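# Two-arm cell misses the can after cable rerouting. Do I really need a full recalibration?

**Poul Mogensen**

We run a small two-arm cell on a white table. The job is dull: pick up a soda can, put it in one of two paper cups at the back. It ran fine through April. Then I rerouted the cables on the left arm and took the wrist bracket off to get at a connector. Since then it closes late or off to one side, and I logged 233 bad picks out of 1,630.

The guide from Farkas (they sold us the mounts) says any work on the wrist means redoing the whole calibration, both arms, both cameras. That takes me most of a day and I suspect it's boilerplate. The right arm hasn't been touched. Fingers are the ribbed blue ones, same set on both sides.

Two from the fixed camera and one from a wrist camera:
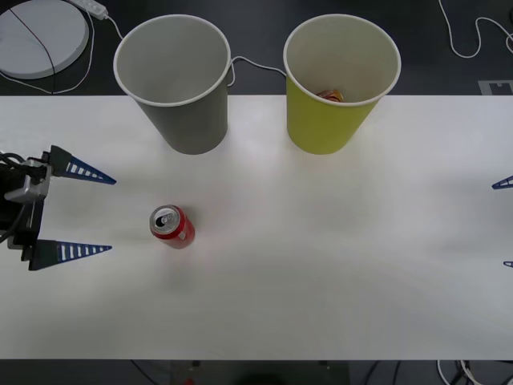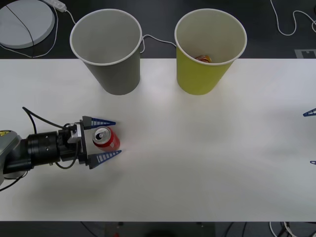
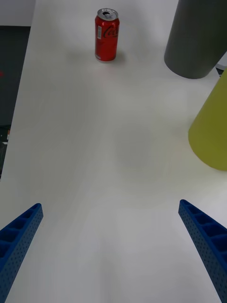 *Left gripper and can from the fixed camera (first two); wrist camera view with the can ahead of the open fingers (last).*

Is there a shorter check I can do before I give up a day to this?

**Yung-ching Yau**

I wouldn't redo everything on the strength of that guide. I also wouldn't trust anyone who tells you from three stills which part has moved. The can is between the fingers in the second one, fine, but that says nothing about where they end up when they close.

What I'd do, in this order:

1. Power down and check the bracket screws by hand. If the bracket went back on slightly rotated, no amount of software will make it right for long.
2. Move the arm slowly through its full reach and watch the cables. You have one curving up over the wrist. If it goes tight at full stretch it can pull on the gripper, and you'll get misses only at the far cup side of the table.
3. Mark a cross on the table with tape. Jog the left fingertips to it from four directions and write down where they land. Same offset every time means the mount has shifted. Scattered landings mean something is loose or dragging.
4. Only then redo the wrist camera, left arm only.

Leave the right arm alone unless it fails the cross test too. If you change both you won't know which one fixed it.

I'd be careful with that 233 as well. Does it include picks where the can was already tipped, or ones where it missed the cup? Those are different faults and a lot of logs lump them together.

**Ambros Pfister**

Just recalibrate it. We had the same thing at Skimthorpe and it went away after a full calibration.

**Poul Mogensen**

@Ambros, did you change anything else at the same time? "It went away" is what I was told about the last three fixes here.

@Yung-ching, the log does lump them, I hadn't thought of that. Bracket screws were tight. The cross test came out with nearly the same offset from all four directions, so I've reseated the bracket and am redoing the left wrist camera only. I'm not calling it solved until it has done another 561 picks with the misses sorted by type.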